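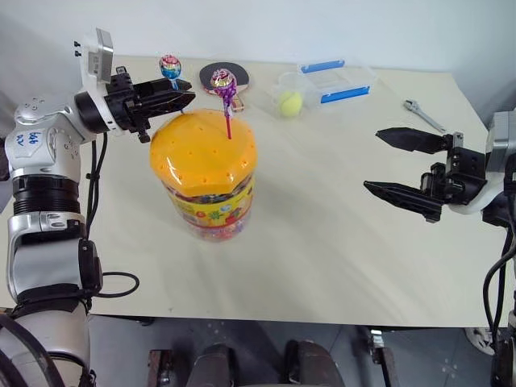

Retail Display and Packaging
Unit 4 notes: Counter jars for lollipops and wrapped sweets

A counter jar stores stock and displays it. The clear body holds the bulk of the sweets. The lid, if it has holes, holds lollipops upright where a customer can see the heads.

Terms used in this unit
Body – the transparent container, often narrower at the base.
Label – the printed wrap. Leave clear space above and below it so the contents show.
Display lid – a lid with small holes for sticks. Domed lids angle the outer sticks slightly.

Filling
Fill the body before fitting the lid. Mix wrapper colors as you go, or one color ends up against the front wall. The Ulby jar used in class takes 900 g of wrapped sweets, but stop at 700 g so the longer sticks have room.

Placing the lollipops
Start at the back of the lid and work forward. Hold the stick just under the twist of the wrapper, never by the head. Push straight down. If a stick leans, take it out and try the next hole. Keep neighboring heads from touching – foil wrappers crease easily.

For next class
Read the Grollberg handout on labels, pages 17 to 20. Bring one empty jar with its lid. Sketch a lid layout for two sizes of lollipop and mark which holes you would leave open.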